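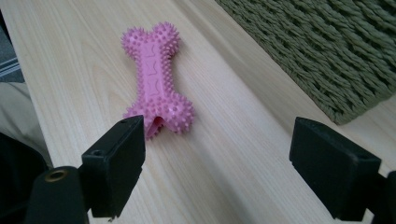

Page last changed: February, 4:40 in the afternoon

Chew toy bench, notebook page 9

Started the afternoon with the pink bone, which has been waiting its turn on the pale table since before lunch. I am very fond of this one, I will admit it right away so that anyone reading can discount my opinions accordingly. It is bright bubblegum pink and has soft little spikes all over both ends, and then a flatter stretch down the middle with wavy lines and squiggles molded into it. I had it down in the Narumano ledger as "bone, nubbed, pink" and I am leaving it that way, although "bone, bristly" would suit it better.

What I wanted to settle today was the cleaning question. Clusley (the shelter, not the street) wrote again to ask whether the nubbed toys can go back into the play yard after a plain hand wash or whether they need the full soak. My feeling has always been that the spikes are the easy part. They bend out of the way of a brush and they rinse well. It's the hollow that worries me. The wider end of this bone is open at the bottom, with the rubber folding inward and the color going to a deeper, redder pink inside, and a fold like that is just where peanut butter likes to settle in for the winter. I have written this before about the Besson rings, so apologies to anyone who has been reading from the front.

Method, for what it's worth. One spoonful of peanut butter pushed into the open end with the back of the spoon, a second smaller smear worked in among the nubs on the lobed end, left for an hour. Then warm water, a drop of dish soap, and the old bottle brush with the bent neck. 200 strokes on the outside, which sounds like a lot but goes by quickly with the radio on. The nubs came clean well before I had finished. The hollow took a good deal longer, and I had to pinch the end to spread it open and get the brush past the first fold. After rinsing I ran a cotton swab around inside and it came back with a trace of brown on it. Second wash, second swab, clean.

So my answer to Clusley will be: hand wash is fine if the toy hasn't been stuffed, full soak if it has, and please squeeze the open end under the tap either way. I'd like somebody to repeat it with the chicken paste, as that is what they use over there and it is stickier than anything I have in the cupboard.

Squiggles -- I forgot to mention the squiggles. I expected the raised lines to hold crumbs and they hardly did. A thumbnail run down the length of the shaft took care of it. I do wonder whether dogs can feel the pattern at all, or if it is there for the people in the pet aisle, but that is a question for another page and probably for another person.

Small things for the bench. The bottle brush is on its last legs and I have asked Birnell for two more, the narrow kind, please don't let them send the wide ones again. The green woven mat can stay where it is beside the work area, I like having it there, but no washing over it. I can't imagine a cord weave like that drying out in a hurry. Swabs are in the left drawer now, under the labels.

Still to do: smell test tomorrow morning once the bone has had the night to dry, then the bite block, low setting first. If the open end starts to tear I'll stop there and draw it before going any further.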